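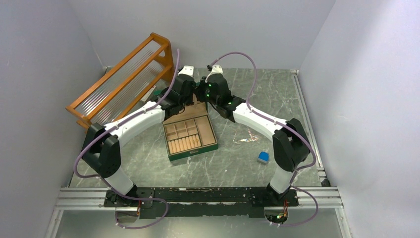

Grey-green marbling on the worktop, pale veins running all over it.

Blog > Soups and Stews > Weeknight Barley

4 min read

I've been on a barley kick since September and I'm not even sorry. It started because the little wholefood shop in Hustside had pearl barley going for 97p a bag, and I came home with far too much of it (as you do), and then had to work out what on earth to make that wasn't my gran's broth.

So, mushroom barley stew! I fry two onions really slowly in butter with a pinch of salt, then turn the heat up and throw in 480g of chestnut mushrooms, torn up by hand. Don't stir them too much. You want them properly brown, and the first time I made this I fussed over the pan and ended up with something grey and squeaky.

Next goes 100g of barley, a spoonful of tomato paste, two bay leaves and a litre of stock. I've been using the Farkas paprika paste as well, just a teaspoon, which I found on a market stall in Sultville and now put in everything – eggs, gravy, cheese on toast. Lid on, low heat, and leave it until the barley is soft but still a bit chewy. Mine took 45 minutes last time, with one top-up from the kettle.

A splash of vinegar at the end wakes it all up. Dill is lovely too, if you like dill (half my house doesn't).

It thickens like mad in the fridge, so loosen it with water before you reheat it. I took a flask of it on the Dirnum walk, all 14 miles, and ate the lot before the second stile. Next I want to try it with smoked bacon and a bit of cabbage.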